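Collection Station Check – Plate and Bowl Task, Table 2
Site: Wisholm, ground floor
Checked by: Veronika Pintér
Collection software: Kusier
Result: conditional pass, see items 4, 6, 9 and 13

General remark before the items. I was asked to sign this station off for the next block of 200 episodes. The last block was 100, and after review 81 were kept. The project summary calls that a good yield. I would like to know what was wrong with the other 19 before I call it anything, and the reject log has a reason filled in for only 11 of them. Please read the comments as well as the marks. Last time people read the marks.

SECTION A – PEOPLE AND POWER

1. Emergency stop within reach of the operator's seat
OK. Pressed it twice, arm stopped both times. Reset takes a key and the key was in the lock, where it should not live between sessions.

2. Second person briefed on the stop
OK. He showed me without being told which button.

3. Speed limit set for collection mode
OK. The limit is set in the Kusier profile. Anybody who can open the profile can change the limit. I raised this in July and the answer was that operators know not to. That is a habit, and I don't sign off on habits. Marked OK because the value was correct when I looked.

4. Cables clear of the arm's travel
COMMENT. Bundle behind the far side of the table needs tying down. The arm has no business going back there, but "no business" is not a joint limit. Ask Serrano whether the far limit can be pulled in a little. If they say it's already set, ask them to show you.

5. Floor clear on the operator's side
OK.

SECTION B – TABLE AND MARKINGS

6. Tape lines flat and complete
COMMENT. The grid is there so that start positions get spread over the table. It only does that if people place by it, and if the lines stay where they were put. Press down any wrinkled stretch, replace any piece that lifts, and do not lay a second strip over a bad first one. If a line has to be replaced, log the episode number it happened at. A learning system has no idea that tape is for humans. If the lines are in every example, they are part of what it learns from, and I have yet to see anyone here test it with the tape gone.

7. Wrist view and overhead view both live and clean
OK. 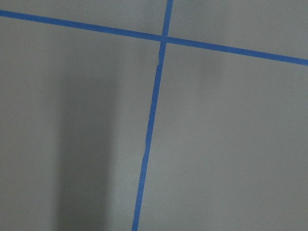
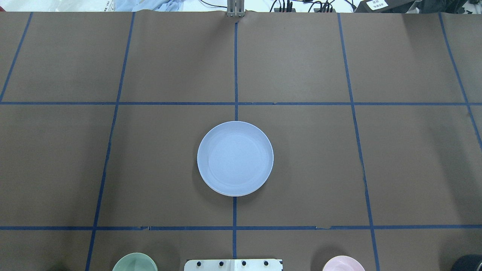

Wrist view first, then overhead.

Both feeds came up without a restart. I wiped the lenses anyway. The operator's sheet says "check image quality," and I have asked for that line to be replaced with something a person can fail, such as opening both feeds at full size and confirming that a tape edge can be followed from one side to the other.

8. Both feeds share one clock
OK, with doubt. The software reports them in sync. I have only the software's word for it. Somebody should tap the table with a finger in both views and count the offset by hand, once a week at least. It takes two minutes.

9. Lighting steady
COMMENT. The ceiling lights are fixed but the blinds are not, and whoever sits nearest moves them to suit their own eyes. Shadows on a work surface change through the day, and if all the left-side placements get done in the morning, you have taught the thing that left means morning. Either close the blinds for good or mix the placements. I was told the model "should be robust to that." Should be, from how many examples, tested by whom?

SECTION C – OBJECTS

10. Objects clean, no chips or sharp edges
OK. Ran a finger around every rim.

11. Objects match the list
OK. The list gives colors and no sizes. Add sizes. The day someone breaks a bowl and brings another from the kitchen, the list as written will not catch it.

12. Spare set available
NOT CHECKED. The cabinet was locked and the key was out at Govberg.

SECTION D – HOW THE EXAMPLES ARE GATHERED

13. Start positions drawn from the sheet, not picked by the operator
FAIL on the day, corrected while I was there. The sheet was in the drawer. The operator said she was mixing it up in her head, and I believe that she thinks so. I went back through one Saturday session and the middle row was favored heavily. People put things where they are easy to reach. Tape the sheet up by the screen and cross off each position as it is done.

14. Failed attempts are saved and labeled
COMMENT. Saved, yes. Labeled, partly – see my opening remark. "Bad" is not a label. Use dropped, missed, collided, operator error or equipment. If none fits, write a sentence.

15. Operator breaks taken and recorded
OK on paper. Every break in the log is the same length, to the minute, which tells me the log is filled in at the end of the shift. I'd sooner have real times with gaps in them. Tired operators make slow, wandering examples and nothing in our review picks those out.

16. Reset between episodes done by hand with the arm paused
OK. Watched several. Hands stayed out of the work area until the pause light came on. One reset was hurried, and I said so at the time.

17. Held-out positions agreed before collection starts
OPEN. I was told they would be chosen afterward from whatever is left over. Choose them now, write them down and keep the operators off them. Otherwise the test will be made of places they already liked.

SIGN-OFF

The station may run at collection speed with two people present. It may not run with one, including "just to finish the last few." Items 4 and 6 to be closed before the next session. Item 9 needs a decision from the project lead and I don't mind which one, so long as it is written down. Item 13 will be rechecked without notice.

As for the block of 200, I have no safety objection. I do have a question, which is what the second hundred is supposed to give us that the first doesn't. If the answer is "more data," I'd ask for the position counts after the first hundred and stop there until someone has looked at them. Serrano's people disagree and their view is attached to the project file – it runs to one line.

V. Pintér

Open actions
Item 1, key storage: operators
Item 3, lock the profile: Kusier administrator
Item 4, cables and far limit: Serrano
Item 8, tap test: Pintér, first one
Item 12, spare set: when the key is back
Item 14, go back and label the remaining rejects: operators, before any new ones are added
Item 17, held-out positions: project lead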